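4.2 Setting Up a Counter-Clearing Task

This section covers the first kitchen task in Prondix: moving dishes from the counter to the sink. Run it in simulation before you try it on a real arm.

1. Open the task list and choose Counter to Sink.
2. Load the Dusel kitchen layout.
3. Press Home and let the arm stop moving.
4. Select one dish as the target. Start with a bowl.
5. Set the speed to Low and press Run.

Note: The task handles up to 2 dishes per run. Clear the list before adding more.

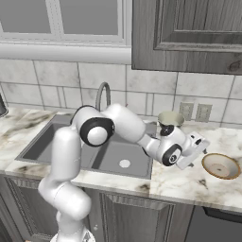 Figure 4-3. Arm over the sink, gripper empty, with a bowl and a cup on the counter.

What to expect: picking up a single dish is the part that works best. In our 864 test runs, most failures came from shallow bowls tipping at the rim. The arm does not scrape, rinse or judge whether a dish is clean. A person still does those jobs, and is still faster at the whole chore.

CAUTION: A good result in simulation does not mean the task is safe with real glass or china. Use plastic dishes for the first 9 real runs and stay within reach of the stop button.

6. If a run fails, save the log before you press Reset.

Prondix Setup Guide | Support: use the Help tab | © Quintero | Back to top

Comments (2)

Tia Bainbridge: Step 3 should say how long homing takes. Mine needed some 2 minutes and I thought it had frozen.

Yhon Salazar: Bowls are fine for me on Low, cups less so when they stand near the wall. Does the Sodero layout use the same task file?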